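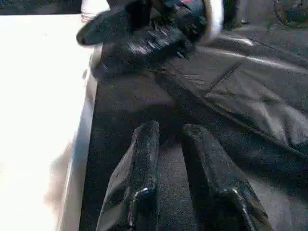 Chapter 4
What Will It Really Cost?

I bought my first robot arm with a budget I'd worked out on the back of a delivery slip. I had the price of the arm. I had the shipping. I felt pretty good about myself! Then the invoices started coming in, and by March I'd spent $3,689 on things I hadn't written down at all – cables, a mounting plate, an electrician for half a day, and a second set of fingertips after I ran the first set into a table.

So before we get into leases and payback (Chapter 5, hang in there), I want you to learn how to write a boring list. Mine has four columns: what it is, who sells it, what it costs, and when you'll have to buy it again. Most people skip that last column, and it's the one I care about most. An arm may run for years. Fingertips don't, especially if you're handling cloth and they spend all day pinching against a tabletop.

Take Komora, a small shop that folds and bags garment covers. The owner, Deirdre Coughlan, wanted two arms working across one table. Her first quote, from Wosdale, came with one gripper at $1,665 and a line reading "second gripper as required." As required by whom? She called and asked (good for her), and the second one went on the quote at the same price. Replacement fingertips were $274 a set, and she planned on three sets a year for each arm. You can do that sum yourself, and you should, right now, in the margin.

She also set aside 25 days for setup and practice runs. I thought that was generous. Cloth is fussy stuff – it slumps, it slides, it never lands the same way twice – and she used every one of those days.

In this chapter we'll build her whole budget line by line, then you'll build one of your own. Keep a pencil handy, and start with the table the arms are going to stand on.

Reader comments (2)

Ciarán Hayes
Is the $1,665 with or without the wrist adapter? Ours was billed separately.

M. Peston
Did the margin sum and got $1,644 a year. Ouch.

We use cookies to remember your place in the book. Accept | Settings

© Catacutan Press | Contact us | Back to top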